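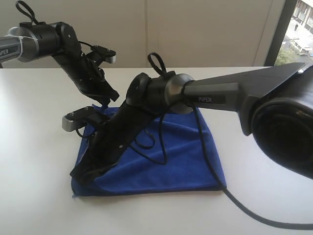 Most people wash them wrong, according to the owner of the Tunham laundry, and the first mistake is the fabric softener. She has run the place on the main street of Bririmberg for 21 years. A good part of her trade these days comes from house cleaners and car detailers who drop off microfiber by the sack.

"Softener coats the fiber," she says. "You pay for a cloth that picks things up, and then you put a film on it. After that it just pushes the water from one side of the counter to the other."

She doesn't sell softener over the counter anymore and has taken it off the dosing pumps for two of her machines. Those two are kept for microfiber only. Customers used to ask her to throw a few cloths in with their bath towels to save on the load. She refuses, and some of them have gone elsewhere.

"Cotton sheds. The lint goes straight into the microfiber and it stays there. Then they bring it back to me and say the cloth is leaving fuzz on their windows. It's the fuzz from their own towels."

Her usual wash is warm, with a small dose of liquid detergent and an extra rinse. She uses Osei, a plain unscented liquid she buys by the drum, and says she uses less of it every year. Powder she avoids for cloths because it doesn't always dissolve in a short cycle. Bleach she won't allow near them.

We talked on a slow morning with the dryers going, and she stopped several times to take in bags. One of them smelled strongly of car wax. She tied a tag on it and set it apart from the rest.

"Wax gets its own load. Same with anything that's been used on an engine. I had a fellow mix his wheel cloths in with his glass cloths for a whole summer. Every one of them ended up a wheel cloth."

She has opinions on stains too. A stained cloth is still a good cloth, in her view, so long as it absorbs. Customers throw them out too early over a mark from coffee or shoe polish. Her own test is to spill a spoonful of water on the counter and lay the cloth on it. If the water goes in, she keeps it. If it beads up or slides away, she washes the cloth again in hot water with no detergent at all, and gives it up if that doesn't help.

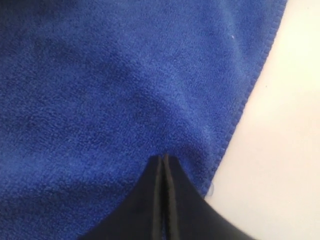
How long should a decent cloth last? "Years, if you keep the heat down," she says. "I have cloths in the back from when I bought the second dryer, and that was a long time ago."

Heat is the subject she comes back to most. Microfiber is usually polyester and polyamide, and a hot dryer damages the fine ends of the fibers. Once that happens the cloth feels scratchy and drags on a smooth surface. She dries on the lowest setting for a short time and hangs the thick ones on a rack behind the folding tables. In winter the rack is full by noon.

She tried a rinse additive called Fludix last October, after a salesman left her a case of it. It was meant to bring old cloths back. She gave it 5 loads and went back to plain water. The rest of the case is under the sink.

"I couldn't tell the difference. Maybe somebody with better eyes could."

On folding she has less to say. The detailers want theirs folded in quarters so they can turn to a clean side as they work. The house cleaners mostly don't care and stuff them in a bucket. She folds everything in quarters regardless.

Her advice for people washing at home is short. Shake the cloths outside before they go in. Wash them by themselves, even if it means waiting until you have enough for a load. Leave out the dryer sheets, which do the same thing as softener. Cut off the label if it scratches, but don't pull at a loose thread.

The laundry is open every day except Sunday. Prices for microfiber are by weight, and bags left before nine are usually ready the same afternoon.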